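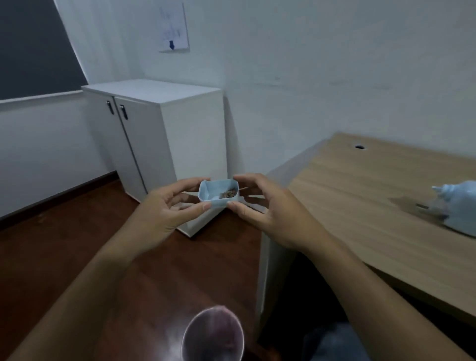
I have been helping write handling rules for service robots for a good while now, first at Stamska and lately with the small group of us who look after the house rules at Clunudum, and I want to make a case for a kind of rule that most of my colleagues find a little embarrassing. I mean the plain, fussy rule about how to carry a thing across a room.

Our rulebook, like everybody's, is very good on the large matters. It tells you how far an arm must stay from a person's face, how quickly a joint must stop, and who may press the restart button afterward. There are 72 pages of it, and I would defend nearly all of them. But if you look for what it says about carrying an open container with something small in the bottom, you'll find one sentence, and that sentence says the load shall be kept stable. Well, yes! My grandmother would have said the same, and she would have gone on to tell me to use both hands and watch where I was going.

Think for a moment about how a person does it. You take one end in each hand, and you hold the thing in front of you at chest height, where you can see into it. Your thumbs and fingers sort out the grip among themselves, some over the rim and some underneath, and quite often the two hands don't match at all. You go around the desk without thinking about the desk. All of that is good practice, and very little of it is written down anywhere a machine builder could be expected to find it.

The usual answer I get is that we shouldn't write it down. Abundio Serrano, with whom I have had this argument over more cups of coffee than is good for either of us, holds that a standard ought to state the result and leave the method to the engineers. Spill nothing, drop nothing, bump nobody, and the rest is their business. I have a lot of sympathy for this. I remember the old Vuorinen guidance, which told you how many fingers a hand should have, and it aged about as well as you would expect.

Still, I think he gives up too much. A rule about results can only be checked after the result, and in a home or a clinic that means after the cup is on the floor. A rule about manner can be checked while the work is going on, by anyone standing nearby, including people who have never read a page of ours. If the book says that an open container travels level, with its contents in view, and that the machine stops before it changes its grip, then a night nurse can see in a moment whether the machine is behaving. That matters to me a great deal. I would like the people who live alongside these machines to be able to catch them out.

At Greldale they tried something close to this. They wrote 24 short carrying rules, read them aloud to the staff, and threw out any that needed explaining twice. I was sent the draft in September and made a nuisance of myself over the one on shallow trays, which to my mind let the machine tip too far on turns - they have since changed it, and were very gracious. Their trial ran for up to 1000 carries, and what the staff liked best was simply having words for what had been bothering them.

So I would ask for 3 added pages in our next edition. Put them near the front, in everyday language, and let them cover open loads, shared doorways and setting things down. Abundio has promised to vote against the doorways and to read the rest with an open mind, and I have promised to bring the coffee.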